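**Bridetel Jenness Backdrop Cloth, Pale White**
Item group: Backgrounds and table coverings
Page updated 9 November 2018

Jenness is a plain background cloth for tabletop work, product photos, display shelves and school picture days. It is sold by Bridetel in one color, Pale White, and comes folded in a flat bag.

The cloth is 90 inches wide and is cut to the length you order. It can hang from a rail, lie flat on a table, or run down a wall and over a tabletop in a single piece so there is no line at the back. The face is matte. The reverse has a slightly rougher feel and is marked with a stitched tag in one corner.

### Color

Pale White is softer than the Bright White in our Dromance range. It changes a little with the light in the room. Under strong light it reads as almost pure white, and some setups bring up a light pink or lavender cast. If you need a neutral white, set the white balance on your camera with the cloth already in place.

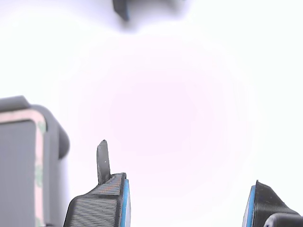 *Nearly white, with a faint pinkish-lavender tint toward the center and paler white at the edges.*

Dark items stand out clearly against this shade. For glass, white china or other pale goods, most buyers will do better with Dromance Gray or Kwak Blue. Swatches of all the colors can be added to any order.

### Details

| | |
|---|---|
| Width | 90 inches |
| Length | Cut to order, sold by the yard |
| Material | Polyester |
| Finish | Matte face |
| Edges | Hemmed on the long sides, cut ends left raw |
| Minimum order | 2 yards |
| In stock | 1,637 yards |

Hemmed ends and a rod pocket can be added at checkout. These take longer to ship than a plain cut.

### Care

Machine wash cold with other whites. Tumble dry on low and take it out while slightly damp. Fold lines come out with a cool iron on the reverse side. Do not bleach.

Small marks can usually be wiped off with a damp cloth and mild soap. Test any stain remover on a corner first.

### Ordering

Enter the length in whole yards. Orders of more than one yard are sent as one continuous piece unless you ask for separate cuts in the notes box. For orders over 2,000 yards, write to the sales desk for a delivery date before you pay.

Uncut cloth may be returned unused in its bag. Cloth with added hems or a rod pocket is made to order and can be returned only if there is a fault.

Also in this group: Dromance Gray, Dromance Bright White, Kwak Blue, steel hanging clips.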